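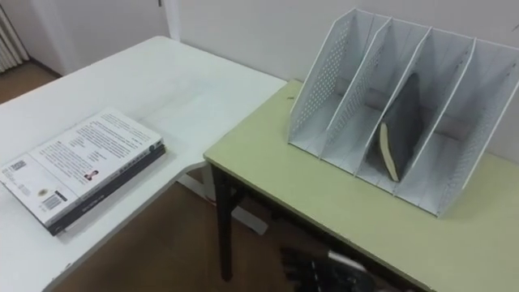

head-height view of the two-table setup, books on the white desk, file rack on the green one

vurmont_ben
OK so this is the task I've been going on about in the other thread. Books go from the white desk into the slots of the rack. I've now run the comparison I promised and the result is weird enough that I want other people to poke at it before I write it up.

Short version of the method. I trained the same policy twice on the same 1,901 demos. Version A gets every demo as is. Version B only gets the demos where the rack already had at least one book in it at the start, which leaves 1,000. Same network, same number of training steps, same everything else. Then 36 test trials each, with the start layouts shuffled together so I couldn't favor one.

B wins. It got 29 books in a slot and A got 21. With a bit more than half the data! My guess is that a book already leaning in the rack tells the policy which way the slots run, and the empty-rack demos are teaching it something mushy because the white perforated dividers all look alike from the camera.

prutham
Cool result, but 36 trials is not a lot. Put a confidence interval on 29 vs 21 and they overlap quite a bit. I wouldn't say "wins" yet.

Also what were the test layouts? If most of your tests start with a book in the rack then B is just being tested on its home turf.

vurmont_ben
Fair on both. Half the tests had an empty rack and half had one or two books in it. B did better on both halves, though on the empty half it was only ahead by two.

virkska
Only ahead by two on the empty half is one or two lucky grasps. I agree with prutham, that part is noise. What's interesting to me is that B didn't get WORSE on empty racks, given it never saw one. I'd lead with that if I were writing it up.

I don't buy the "dividers look alike" story though. Did you look at where A fails? When we did shelf insertion most of what we called insertion failures were bad grasps. The book was crooked in the fingers long before it got near a slot, and no amount of knowing which way the slots run will save you then.

vurmont_ben
I have not gone through them one by one, no. I watched the first few and they looked like A hitting the top of a divider, but you're right that I stopped there and made up a story.

sorrentino_l
Hi, Leonardo Sorrentino here, I did something similar last December with folders instead of books. A few things I'd check before more trials.

First, the stack. A white book sitting on a dark one, slightly offset, is a nice easy case for finding the edge of the top book. Both of those are on a white desk, so what happens with the white book alone on the desk? In my data the low contrast grasps were almost all collected early, when the operators were still learning, so any filter that dropped early sessions looked like magic. Could your filter be doing that by accident?

Second, how full does the rack get? Four slots with one book leaning in it is a different problem from three slots taken.

vurmont_ben
Oh no. Leonardo, I think you got me. I just sorted by session and the first 245 demos are ALL empty rack, we only started leaving books in it later. So B threw out every one of our beginner demos.

prutham
There it is, haha.

virkska
Not so fast, it might still be both! Train a version C: drop the 245, then draw 1,000 at random from what's left, empty and not. If C matches B then it was operator skill. If C lands down with A then your rack idea has some life in it.

vurmont_ben
C is training now. I'm also bumping it to 100 trials per version, which is going to eat my whole week.

sorrentino_l
You could reset two layouts ahead and save some time. And please label each failure as grasp, transport or insertion while you're standing there – going back through video afterward is miserable.

prutham
I'll still complain about the sample size, but less. My money is on operator skill.

vurmont_ben
Mine is on both, out of pride. Will post the C numbers in this thread once they're in, with the failure labels.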